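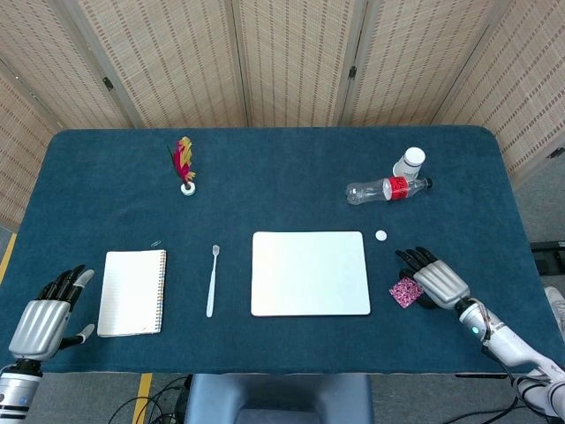
Paravent aus fünf gewebten, beigefarbenen Feldern hinter einem Tisch mit dunklem, blaugrünem Tuch.

Der Raumteiler kehrt zurück, und mit ihm ein Missverständnis

2. September 2019

In Großraumbüros werden Stellwände meist nach dem Absorptionsgrad des Materials ausgewählt. Für die Wirkung am Arbeitsplatz ist diese Größe nur bedingt aussagekräftig. Ein Schirm mindert den Direktschall zwischen Quelle und Ohr; was über Decke und Seitenwände reflektiert wird, erreicht den Nachbarplatz trotzdem.

Die Akustikerin Purificación Arrieta hat im April für das Planungsbüro Rasberg zwei Etagen eines Verwaltungsgebäudes vermessen. Beide waren gleich möbliert, nur eine besaß eine absorbierende Decke. Dort senkten die Stellwände den Sprachpegel am Nachbartisch deutlich. Auf der anderen Etage blieb der Effekt so gering, dass die Beschäftigten ihn in der Befragung nicht bemerkten.

Entscheidend ist auch die Frequenz. Tiefe Töne werden um die Oberkante gebeugt, die Abschirmung nimmt erst mit steigender Frequenz zu. Bei 2.000 Hertz, also in einem Bereich, in dem viele Konsonanten liegen, arbeitet ein dichter Schirm wesentlich besser als bei Lüftungsgeräuschen. Arrieta empfiehlt deshalb, zuerst die Decke zu behandeln und danach über Höhe und Abstand der Schirme zu entscheiden.

Offene Geflechte bilden einen Sonderfall. Sie lassen Schall weitgehend durch, weil ihnen die flächenbezogene Masse fehlt. Lensa Alemneh, Entwicklerin beim Hersteller Prernia, hinterlegt die Bespannung daher mit einem Vlies von 900 Gramm pro Quadratmeter. Das Gewicht verlangt stärkere Scharniere und einen steiferen Rahmen, der Faltmechanismus bleibt unverändert. »Unbespannt ist ein Paravent ein Sichtschutz. Dafür verkaufen wir ihn auch«, sagt Alemneh.

Bei der Aufstellung gilt: Der Schirm gehört möglichst nah an die Quelle oder an den Hörer, die Mitte zwischen beiden ist die ungünstigste Position. Fugen am Boden sind zu vermeiden. Zickzackförmig gestellte Elemente stehen sicherer, verlieren aber wirksame Breite, die bei der Bestellung einzurechnen ist.

Weitere Beiträge
Nachhallzeit in Kantinen: Was die Decke leisten muss
Werkstattbesuch bei Tesov: Filz aus Restwolle
Scharniere für Faltwände im Vergleich
Ambaye stellt Deckensegel für Altbauten vor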